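The Long Climb Back: How Ostine Rebuilt Its Hill Race
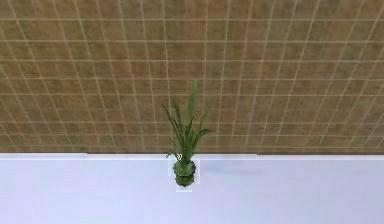

One reader wrote to this magazine in February to say that the Ostine hill race had been the only event in the region where a club rider could lose by ten minutes and still be applauded over the line, and that its absence had left a gap which no sportive could fill. Other letters followed, most of them in the same spirit. The race returned this spring after a break of two seasons, and the organisers have now published their plans for the next edition.

The course remains the chief attraction. It covers 134 kilometres in a single loop, leaving Ostine by the river road and turning inland at the old weighbridge. The opening hour is flat and exposed, and a crosswind usually decides who will reach the first slopes with any strength left. From the village of Pritard the road rises almost without pause. The surface on the upper section was relaid last autumn, and the two cattle grids that caused so many punctures in earlier years have been replaced by gates, which marshals hold open on race day.

Traffic was the principal reason for the break. The former route crossed the main road at Fehr, and the local authority was no longer prepared to close the junction on a summer afternoon. The new route passes beneath it by way of the quarry lane. The lane is narrow, and the field is neutralised for its full length – a decision that was unpopular with several of the stronger teams when it was announced. Their concern was that a breakaway would lose its advantage there. In practice the commissaires recorded the gaps at the entrance and restored them at the exit, and no protest was lodged.

This year 62 riders started and 19 finished inside the time limit. The limit will be extended for the coming edition, and riders who fall outside it will be permitted to complete the course behind the broom wagon, provided that they wear a number and obey the ordinary rules of the road. The organisers have also confirmed that the women's race will be run over the full distance for the first time, with equal prizes and its own start at nine in the morning.

Equipment has changed a good deal since the race was last held. Wider tyres were in use throughout the field, and very few riders chose the shallow rims that were once thought essential for the climb above Pritard. Zarkex, the Ostine workshop that provides neutral service, carried spare wheels for disc brakes only. Clubs whose members still ride rim brakes are asked to supply their own wheels and to deliver them to the service car before signing on.

Entries open in January through affiliated clubs. Places will be allotted in order of application, with a small number held back for junior riders in their final year. Signing on takes place in the market hall at Ostine from seven in the morning, and parking is available at the cattle market. Spectators are advised to reach the quarry lane on foot – the verge is soft after rain, and there is no space for cars to turn.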